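Home | Kitchen | Workshop | Storage | Automation

Teaching by hand: putting slides on a two-tier shoe rack
Torwood Workshop Notes, 12th April

Shoe storage is a good first household task for two grippers. The items are light, they come in pairs, and a drop costs nothing. The notes below cover demonstrations recorded with a gripper in each hand.

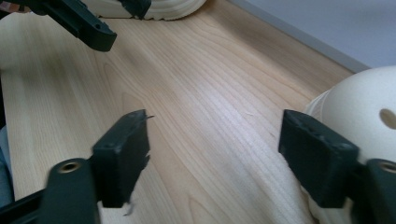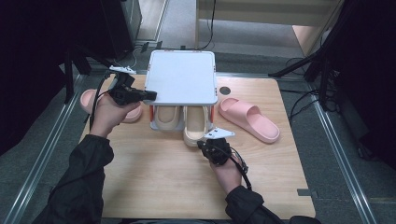

Setup. Use a matte or lightly finished tabletop. Keep the rack square to the operator and within reach of both hands with the elbows bent. Route cables along the forearm, never across the work area.

Fingertips. Check them before each block of recordings. Pull off fibers and lint, then wipe the pads with a dry cloth. A chipped corner can stay in service as long as the inner face is flat. Tighten the finger screws by hand only.

Grasp. Take a slide by the side of the strap or by the rim of the sole. Close until the foam just starts to give. Squeezing harder bends the sole and the toe swings wide on the way into the slot.

Motion. Lift, pause, align, insert. Hold each pause for a count of 2. Move at half your normal speed and keep both grippers in view of the head camera. If one hand is idle, park it beside the rack with the jaw open.

Placement. Fill the lower tier first. Set the second slide parallel to the first before letting go. Small corrections are worth keeping in the recording. Discard a take if a bare hand touches the shoe.

Variation. Change the starting position of the loose pair after every 12 takes, including angles that need a turn of the wrist. Swap colors between blocks.

How many. We stopped at 500 takes for the Gillden rack task. The early ones were too fast and most were recorded again in March. Label each file with the rack, the pair and the starting side before closing the session.

Contact | Copyright Torwood Workshop Notes | Back to top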